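Magnesium in the evening, does it do anything for sleep?
Board: Food supplements and herbs

tamsel_k
2018-06-16
Good evening to all. I have a question about magnesium. I am sleeping badly for two months now, I fall asleep well but I am awake at three and then I lie there until the alarm. My sister gave me a tub of the Sukeck powder, which has 300 mg in one spoon. I take it after dinner, 11 days so far. I feel maybe a little calmer, but I also stopped coffee after lunch in the same week, so I cannot say what is helping. How long did you take it before you noticed something?

brackenhill
Stopping the coffee is your answer, I'd say. I took magnesium for a whole winter and all it did was send me to the toilet. What form is it? If it says oxide on the back, most of it goes straight through you.

tamsel_k
It says citrate. And yes, the first days my stomach was not so happy. Now I take half a spoon and it is better.

Oddfennel
Citrate is fine, but it is still the one that loosens you up. I changed to glycinate and have had no trouble. Mine comes from Zamfir, the capsules are big but they go down with yoghurt. It took three weeks before I slept through, so don't give up yet.

brackenhill
Three weeks of anything and you would sleep through at some point. I don't want to be rude, but the people who sell this know very well that bad sleep comes and goes by itself.

Oddfennel
You are a bit rude :) I was sleeping badly for two years, that did not come and go.

quillmoss
Are you on any other tablets, tamsel? Magnesium gets in the way of some antibiotics and thyroid tablets if you swallow them together. And with kidney trouble you should not take it without asking the doctor. I would ask at the pharmacy in any case.

tamsel_k
Thank you, quillmoss. I have no kidney trouble, but I do take a thyroid tablet, in the morning with water. The magnesium is in the evening, so there are many hours between. I was at the pharmacy in Drirnthorpe today and the lady said this is all right. She also said I should mention it to the doctor at my check in July, and I have written it down.

She asked what I eat, and this was a useful question. I was eating white bread and soup most evenings, because I come home late and I am too tired to cook. Now I try to have beans or spinach, and a handful of pumpkin seeds in the afternoon. The seeds I keep in my bag for work, otherwise I buy biscuits from the machine. 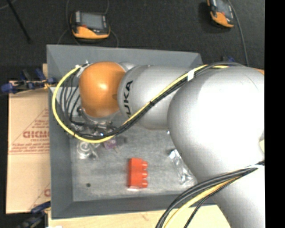
The other thing is the light in the evening. I used to read the news on my telephone in bed until very late. For one week now the telephone stays in the kitchen and I read a paper book, a boring one. I still wake up at three, but twice I fell asleep again before four.

brackenhill
Now that I can believe. Food, light, less coffee. Keep those and leave the powder out for a fortnight, then you will know.

Oddfennel
Or keep the powder too, if it does no harm. Not everybody wants to make an experiment out of their own bed.

pemberlow
I am with brackenhill on this one. My tub from Ranbridge cost as much as a week of vegetables and I noticed no difference at all. A warm bath did more for me. Do you eat late, tamsel? With me it was the late dinner.

tamsel_k
Yes, often at nine. I will try to eat earlier when my hours allow it. I think I will finish the tub first and then stop for two weeks, as brackenhill says. I will write here how it went.

quillmoss
Please do. And stay with the half spoon if the full one upsets your stomach.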